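Hultmont hand-held gripper kit - worth the money?
General Discussion > Grippers and end effectors

pennywhistle97
Posted in August
Hello all, hoping for a bit of wisdom before I part with my savings. I've been looking at the Hultmont hand-held kit, the one with the soft ribbed fingers and the camera looking down over them, and I keep going back and forth. I only want to record small pick and place tasks, cups and boxes and the like, and train something modest at home. Has anyone lived with one for a while? I'm most worried about how the fingers hold up, and whether the wide lens is a pain to work with.

mosswater
I've had mine 6 months and I'm very fond of it, so take this with a pinch of salt! The fingers have lasted far better than I feared. I changed one pair after 3 months, mostly through my own clumsiness with a door, and the swap took me as long as the kettle. The grip is comfortable too, though I do get a sore thumb if I go past an hour.

Jarura_fan
Sorry to be the grump, but I sent mine back. The trigger felt spongy and I couldn't get a small opening to repeat the same way twice. The Jarura costs more, I know, but the trigger is lovely and you get a spare set of fingers in the box. For small objects I would save up a bit longer.

mosswater
That's fair about the trigger, mine was spongy as well until I tightened the cable. There's a little screw under the handle and the manual hardly mentions it. Did you try that before it went back?

Jarura_fan
I did not, and now I feel a bit silly. Still, I don't think a buyer should have to go hunting for a screw!

saab_estate_owner
Can I ask about carrying it? I drive an old Saab and everything I own has to fit round the dog. Is there a proper case?

mosswater
There is a case, padded, with a slot for the charger. Yours would fit beside the dog, if it's not a large dog.

clamholm_tinkerer
I bought mine from the Clamholm shop, who were very kind on the phone, and I've recorded 97 short runs with it now, so I can say something about the lens at least.
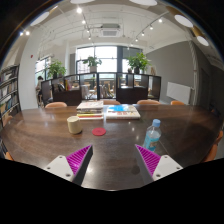
The wide view was what nearly put me off, and it's the thing I would now miss most. You do get that black ring round the corners and straight things come out bowed, and I fretted over that for an evening or two before I left it alone. What you gain is that both fingertips stay in sight when they're spread right out, and so does whatever you might reach for - the yellowish cup, the red coaster and the bottle with the light blue cap are all in there together, with the books and chairs behind. The one thing I'd watch is a finger getting in front of your object, as the right one does with the base of that bottle. I try to come in from a slightly different side when it matters. Bright windows are the other nuisance, they go almost white, so I pull a blind if there's one to pull.

Jarura_fan
Bowed lines would drive me up the wall, I'm afraid. Doesn't it spoil the tracking?

clamholm_tinkerer
Not in my hands, though I did run the calibration twice. Of my first 21 runs I threw out 6, and those were me waving it about too quickly.

pennywhistle97
Thank you all, this is so helpful. I think I'll ring the Clamholm shop and ask if I can try the trigger first - and I'll ask about that screw!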